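Geltdale Guest House: Frequently Asked Questions

Last updated Sun 28 June

Booking

How do I book a room?
Use the booking form on the Rooms page or call the front desk between 8 a.m. and 8 p.m. You will get a confirmation by email the same day. If it does not arrive, check your spam folder before calling, as most of them end up there.

Do you take a deposit?
Yes. The deposit is $100 per room, charged when you book. It comes off your final bill.

What is the cancellation policy?
Cancel at least 3 days before arrival and you get the full deposit back. After that we keep it. If you need to move your dates instead, call us and we will do it once without charge, as long as the new dates fall within the same season.

Is there a minimum stay?
Two nights on weekends and through all of July. One night is fine the rest of the year.

Can I book the whole house?
Yes, for groups staying three nights or longer. The dining room and the porch are included. Write to Jade Entwistle at the front desk with your dates and the number in your party and she will send a price. Please don't book the rooms one at a time through the form, as the system will not apply the group rate.

Arriving

What time is check-in?
From 3 p.m. You are welcome to leave bags in the hall closet earlier in the day. Check-out is 10:30 a.m.

What if I will be late?
The desk closes at 8 p.m. Tell us by then and we will text you a code for the side door. Your key will be in the box with your last name on it.

How do I find you?
Take the Karkorstead road out of town and turn left after the feed store. The driveway is the second one past the bridge. Some navigation apps send people to the old mill entrance, where there is a locked gate and not much room to turn. If you reach the mill, go back to the bridge.

Is there parking?
Parking is free, behind the house. The lot is gravel. Trailers should go along the fence so that the propane truck can get by.

Do you have a car charger?
No. The closest public one is in Karkorstead, next to the library. Please don't run a cord out of a bedroom window.

Meals

Is breakfast included?
Yes, from 7:30 to 9:30 in the dining room. There is a hot dish each morning, plus cereal, fruit, toast and yogurt. Hikers who want to leave early can ask for a packed breakfast the night before.

Can you handle food allergies?
We can handle most of them with a day's notice. We bake with nuts in the same kitchen, so we can't promise a nut-free meal.

Do you serve dinner?
No. The menus for the places that deliver are in the drawer under the hall phone. Delivery to us is slow on Fridays.

Rooms and bedding

What size are the beds?
Haworth and Dondimia have queens. The two back rooms each have a pair of twins, which can be pushed together if you ask before you arrive. The attic room has a double and a low ceiling on the window side.

What kind of bedding do you use?
Every bed has a white duvet with a washable cover. The filling is synthetic, so there are no feathers in the house except in the parlor cushions. Covers, sheets and pillowcases are changed between guests, and on the fourth day of longer stays. If you would prefer sheets and blankets, say so on the form.

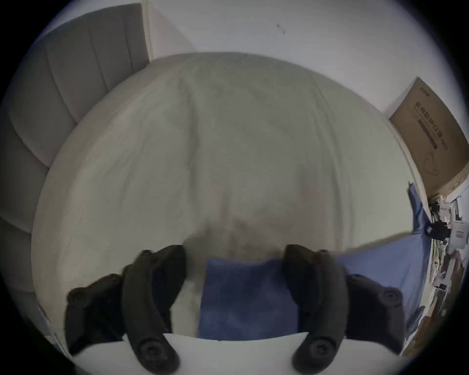 Can I get an extra blanket?
Spare blankets are on the top shelf of each closet. Extra pillows are kept at the desk.

Are the rooms air conditioned?
The front rooms have window units. The back rooms stay cooler and have ceiling fans. The attic has both.

Is there Wi-Fi?
Yes, and the password is on the card by your door. It works well downstairs and less well in the attic.

Pets and children

Are dogs allowed?
In the two back rooms only, one dog per room, $20 a night. Dogs are not allowed in the dining room or on the beds. Bring your own crate if you plan to leave the dog in the room while you go out.

Do you have a crib?
We have one portable crib. There is no charge for it, but it has to be reserved.

Is smoking allowed?
Only at the picnic table past the parking lot. This goes for vaping as well.

I left something behind. What do I do?
Call or email with your room name and the dates you stayed. We keep lost items for 60 days and mail them back at your cost. Phone chargers go in a basket in the hall, and anyone is welcome to borrow one.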